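Kann der mir jetzt endlich die Küche machen? Ein Nachmittag bei Wendow

Seit November liegt mir meine Schwester in den Ohren, ich solle doch mal herausfinden, wann sie sich so einen Haushaltsroboter kaufen kann. Sie hat zwei Kinder, einen Hund und eine Spülmaschine, die immer genau dann fertig ist, wenn keiner Zeit hat. Also bin ich zu Wendow gefahren, einer kleinen Firma draußen im Cetport, zweiter Stock, Klingel kaputt, man muss anrufen. Um kurz nach zwei stand ich drin, mit Kaffee in der Hand und einem Zettel voller Fragen (die Hälfte davon von meiner Schwester).

Bei Wendow geht es um Handgriffe, über die wir alle nicht nachdenken: eine Flasche nehmen, sie halten, woanders hinstellen. Das klingt erst mal mickrig, wenn man aus dem Netz die Filmchen mit den Saltos kennt. Hiwot Berhe leitet dort die Versuche und musste lachen, als ich das sagte. Einen Salto, meinte sie, müsse in einer Küche ja keiner machen. Eine volle Flasche dagegen hat man in jedem Haushalt, und die ist glatt, schwer und geht kaputt, wenn man sie fallen lässt. 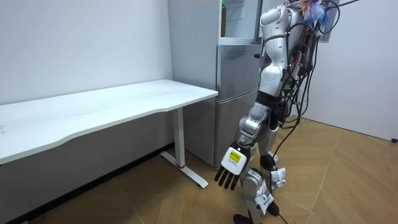 Das Programm heißt intern Fulta, und die Aufgabenliste umfasst derzeit 16 Tätigkeiten. Ich durfte sie lesen, und sie hat mich ein bisschen an den Putzplan aus meiner alten WG erinnert: Tisch abräumen, Tür vom Kühlschrank aufmachen, Pfandflaschen sortieren, Handtuch aufhängen, solche Sachen. Ganz unten steht »Tüte zuknoten«, und dahinter hat jemand mit Kugelschreiber ein sehr großes Fragezeichen gemalt!

Und, klappt es? Ich schreib mal so auf, wie man es mir erklärt hat: Flaschen und Dosen gehen inzwischen ganz ordentlich, solange sie ungefähr da stehen, wo man sie erwartet. Teller sind schon mühsamer. Alles, was weich ist und seine Form ändert, also Wäsche, Tüten, Lappen, ist weiterhin die Hölle (mein Wort, Frau Berhe sagte »offen«). Für das Abräumen eines kleinen Tisches rechnet das Team mit 15 Minuten. Meine Schwester braucht dafür zwei, schimpfend vielleicht drei.

Dazu kommt das Drumherum, und das hatte ich völlig unterschätzt. Für einen halben Tag Versuche geht fast noch mal so viel Zeit fürs Einrichten drauf, für Software, Neustarts und das Nachstellen der Finger. Joris Verhoeven kümmert sich bei Wendow um die Hände und hat mir eine geschlagene halbe Stunde lang erklärt, warum Zupacken so schwierig ist. Drückt man zu wenig, rutscht die Flasche. Drückt man zu viel, merkt man das bei Glas womöglich erst, wenn es zu spät ist, und bei einem Joghurtbecher sofort. Wir Menschen regeln das im Vorbeigehen nach, während wir telefonieren und mit dem Fuß die Schublade zuschieben. Eine Maschine muss dafür messen, rechnen und nachfassen, und am liebsten hätte Verhoeven in jeder Fingerkuppe noch einen Sensor mehr. Über die Kosten dafür wollte er lieber nicht reden.

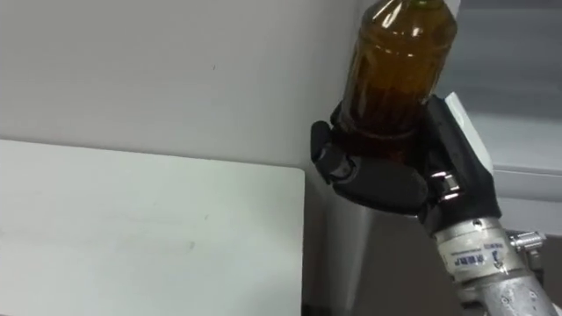 Fest im Griff: die Roboterhand mit einer braunen Glasflasche.

Interesse gibt es jedenfalls auch außerhalb der Privatküchen. Der Feinkosthändler Đỗ, der im Cetport unten im Erdgeschoss sitzt, würde gern das Einräumen der Getränkeregale abgeben, am besten abends nach Ladenschluss, wenn niemand mehr im Weg steht. Ich hab auf dem Rückweg kurz reingeschaut und gefragt. Im Laden wären sie schon zufrieden, wenn pro Abend 40 Flaschen im Regal landen und keine davon auf dem Boden. Ein Termin für einen Probelauf steht noch nicht fest. Verhoeven würde lieber heute als morgen anfangen, Berhe will vorher noch an der Erkennung arbeiten, denn im Laden stehen die Sachen dichter beieinander als auf einem Versuchstisch, und von hinten schiebt auch mal ein Kunde etwas dazwischen.

Ich finde den Laden übrigens den besseren Anfang. Gleiche Regale, gleiche Flaschen, jeden Abend dieselbe Arbeit, und es liegt kein Lego auf dem Boden. In der Wohnung meiner Schwester dagegen sieht es morgens anders aus als mittags, und abends möchte man gar nicht hinschauen. Frau Berhe sieht das ähnlich, sie traut sich bei Privathaushalten auch keine Jahreszahl zu. Ich habe es dreimal versucht, mit Kaffee, ohne Kaffee und zum Schluss schon im Treppenhaus. Keine Chance.

Was ich mitgenommen habe: einen ziemlichen Respekt vor Leuten, die sich monatelang mit dem Greifen von Flaschen beschäftigen können, ohne irre zu werden. Und die Zusage, dass ich wiederkommen darf, wenn die Handtücher dran sind. Meine Schwester habe ich noch von der Haltestelle aus angerufen. Sie hat »na toll« gesagt und gefragt, ob ich dann am Wochenende vorbeikomme, die Spülmaschine sei fertig.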